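The whiteboard comes off the wall

For most of its life the household whiteboard has hung in one place, usually beside the fridge, slowly going grey. Someone writes "milk" on it in December and it is still there at Easter. The marker dries out, the magnet that held the marker goes missing, and the board turns into a place to stick the school newsletter.

A growing number of people are taking theirs down and using it flat. They put it on the kitchen table or a desk, write on it as they would on a pad, and stand it up behind a cupboard door when dinner is ready. Schools have done this with small boards for decades. At home it has caught on more slowly, partly because so many boards are sold with wall brackets and people assume that is where they go.

Writing on a flat board is easier on the arm. On a wall, anything below chest height means bending, and the lower third tends to stay blank. On a table the whole surface is in reach and handwriting improves, sometimes enough that other members of the family can read it. Two people can sit at a corner each and plan the week's meals without standing in each other's way.

There are drawbacks. The heel of your hand goes through whatever you have just written, especially if you are left-handed. Start at the top and work down, and give each line a few seconds to dry. Crumbs are another nuisance. A bit of toast under the cloth will scratch a cheap melamine surface, and once it is scratched the ink settles into the marks and won't come out. Wipe the table first, then the board.

What to buy

Size matters more than brand. A board that suits a hallway is often too big for a table that also has to hold a laptop and a cup of tea. Measure the space you have left over, not the table itself.

We looked at two boards sold for desk use. The Ovance has a slim frame with rounded corners and rubber feet on the back, and it stays put on a smooth tabletop. The Nesico is cheaper and lighter, has no feet, and slides when you rub at it. A square of non-slip drawer liner underneath fixed that. Both wiped clean after a week with the ink left on. After a month the Nesico had a faint blue shadow where the shopping list had been, which came off with a little methylated spirits on a rag.

Melamine is fine for occasional use. Enamelled steel costs more, weighs more and lasts far longer, and it takes magnets. Glass is the easiest of all to clean but is heavy to lift on and off a table every day, and the edges want watching around small children.

Second-hand boards are worth a look. Claltby, the office clearance warehouse, had 431 of them stacked on end when we visited, most from training rooms and many with nothing wrong beyond a dented corner. Run a fingernail across the surface before you pay. If it catches, leave it there. Take a marker along too and try it somewhere near the edge.

Looking after the table

A metal frame dragged across timber will leave a line in the finish. Lift the board when you move it, or lay something under it. A plain pale cover works well and shows up a dropped marker cap, though it also shows every stray stroke that runs off the side. Dry-erase ink on cotton is more or less permanent. Vinyl wipes down if you get to it the same day.

Keep the markers lying flat. Stood on their ends with the tip up, they run pale long before they are empty. Sinaga sells refillable ones in a pack of five, with a chisel tip that suits headings and is too fat for a phone number. A fine tip is better for lists.

As for the cloth, an old cotton T-shirt cut into squares beats the felt erasers, which only push the dust around once they are full. Wash the squares separately from anything you care about.

When the board is finished with for the day, store it upright with the face to the wall, clear of the heater.

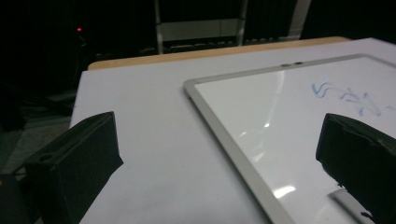

Denise writes that she gave up on markers altogether and uses chinagraph pencil on hers, which doesn't smudge under the hand and comes off with a dry tissue and a bit of effort. She keeps the board on the sewing table and has had the same two pencils going since she started.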